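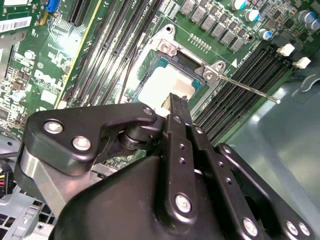
Abb. 1: Geöffneter Prozessorsockel auf der grünen Dell-Hauptplatine, daneben die Speicherbänke.

Startseite | Werkstatt | Protokolle | Termine | Kontakt | Suche

Protokoll der Werkstattbesprechung Nisent

Leitung: Umesh Yadav
Protokoll: Lurdes Barreto

TOP 1: Stand der Aufarbeitung
Herr Yadav berichtet über die Bürorechner aus der Lieferung Mavura. Von 43 Geräten sind sieben noch nicht geprüft. Das Budget für Ersatzteile beträgt in diesem Quartal noch 1.718 Euro. Die Anwesenden nehmen den Stand zur Kenntnis.

TOP 2: Arbeiten am Prozessorsockel
Es wird festgelegt, dass der Haltehebel vollständig geöffnet sein muss, bevor man den Prozessor berührt. Der Prozessor darf nur am Rand gefasst werden. Frau Barreto fragt, ob man die alte Wärmeleitpaste sofort entfernen soll. Antwort: ja, aber außerhalb des Gehäuses.

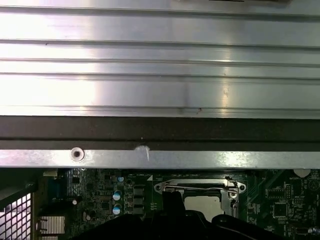 Sonville, 11. September 2024

TOP 3: Zustand der Gehäuse
Besprochen werden die Spuren an den Metallteilen. An der silbernen Schiene neben der Platine ist links vom Schraubenloch nichts Auffälliges notiert, rechts davon gibt es eine weiße Schramme, welche bis auf den dunklen Streifen reicht. Solche Schrammen gelten als optischer Mangel und werden auf der Gerätekarte eingetragen. Lackiert wird nicht.
Beschluss: einstimmig angenommen.

TOP 4: Verschiedenes
Die Kiste mit den Gehäuseschrauben ist unsortiert. Frau Barreto übernimmt das Sortieren. Die zwei neuen Schraubendreher bleiben in der Schublade und werden nicht ausgeliehen. 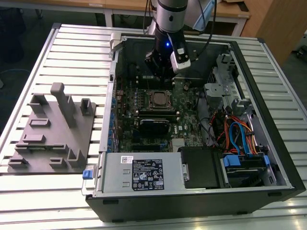 Orellana, im September

Nachtrag zum Protokoll
Auf Wunsch der Kollegen in Orellana wird zu TOP 2 ergänzt: Das Gehäuse wird für diese Arbeiten auf die Seite gelegt, mit der offenen Seite nach oben, auf den Aluminiumtisch mit den Nuten. Das abgenommene Seitenteil bekommt einen Zettel mit der Gerätenummer. Einwände gegen das Protokoll sind bitte schriftlich an Frau Barreto zu senden.

Für die Richtigkeit: L. Barreto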